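Market haul, and my new favorite plate

6/12/21

I got to the Murside market early for once and I am so glad I did! The citrus stand still had the big oranges, the ones with the green star at the stem end, and I may have gone a little overboard. The lady weighed mine and the largest came in at 301 grams. For one orange! I made her weigh it again.

My friend Sioned Powell has been telling me for weeks to go try the stall behind the bread van (it's called Humphreys, and there isn't a sign, you just ask). That's where I found the plate. It's dark, somewhere between purple and brown depending on the window, with a thin golden-brown rim and a really glossy finish. I paid $17 and carried it home in my sweater like a baby.

Anything looks good on it. I tried lemons, then a heap of cherries, then a sad banana, and even the banana came out okay. But orange against that dark glaze is something else. The peel just glows! I'm thinking of doing the whole kitchen shelf around it, maybe with the blue bowls moved down to where the cookbooks are now.

The kitchen table is still covered in jars from the jam project (140 labels, all written by hand, my wrist is not speaking to me), so the plate has been living on the patchwork bedspread in the meantime. I love the two together, all that busy print with one dark shiny circle in the middle of it.

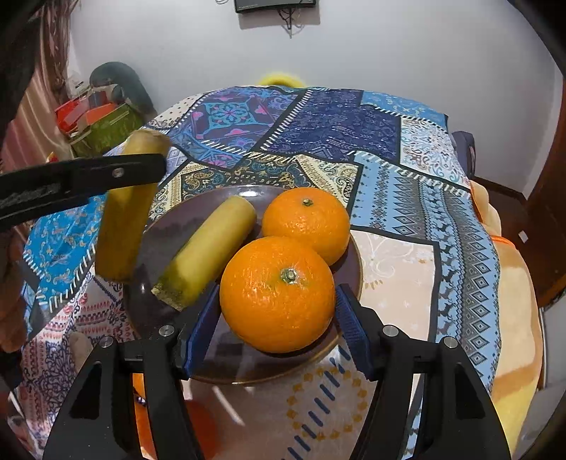

Oranges and a yellow-green stalk piece on the new plate, with a second piece held above its left edge.

The big one is getting peeled tonight, and I'm saving the zest for Sioned's cake, the one with almonds that bakes for about 90 minutes and makes the hallway smell amazing. If it comes out of the pan in one piece I'll put the recipe up next week. And if anyone is going to Murside before then, please look for a second plate for me, same color, any size!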